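Support > Contact Center > Queue Administration > Holiday and Closure Schedules

Last updated: June

Setting Up a Closure Schedule for a Voice Queue

This page explains how queue administrators load a closure schedule into Melleo so that callers hear the correct message on days when the office is not staffed. The procedure applies to all voice queues hosted on the Jadden cluster. Chat and email queues are managed separately.

Before you begin

You will need the Queue Editor role and a recorded closure message in WAV format. Messages may run no longer than 30 seconds. Requests for the role are processed each Thursday.

Step 1. Prepare the schedule file

Download the blank schedule from the Templates tab. Each row holds one closure and has four columns: date, start time, end time and prompt name. Enter times in the 24-hour format. A file may contain up to 1,000 rows, and past closures may be left in place. Save the file as CSV with UTF-8 encoding.

Step 2. Upload the message

Open Prompts, select your department folder and choose Upload. The prompt name must match the name in the schedule file exactly, including capital letters. If the two do not match, the queue plays the system default and records error 220 in the event log.

Step 3. Attach the schedule to the queue

1. Open Queues and select the queue you wish to change.
2. Under Call Handling, choose Closure Schedule.
3. Select your CSV file and choose Validate.
4. Correct any rows marked in red – the schedule cannot be saved until every row passes.
5. Choose Save, then Publish.

Publishing does not affect calls already in progress. New calls follow the revised schedule after the next refresh.

Step 4. Test the result

Add a short closure for the current day, publish it, and call the queue from an outside line. Confirm that the message plays in full and that the call is then released or sent to voicemail, according to your settings. Remove the test row and publish again. 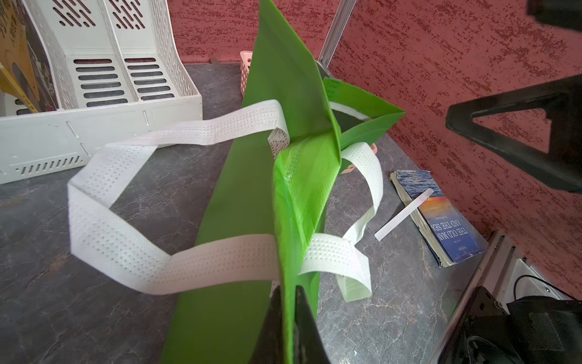

Sudheer Poojary writes that his department's schedule passed validation but the queue still played the default message, and that the cause was a trailing space after the prompt name in the CSV file. The validator checks dates and times only. Administrators who edit the file in a spreadsheet program should check the prompt column for extra spaces before uploading.

Removing a schedule

Return to Call Handling, set Closure Schedule to None and publish. The CSV file remains in your department folder and may be attached again later.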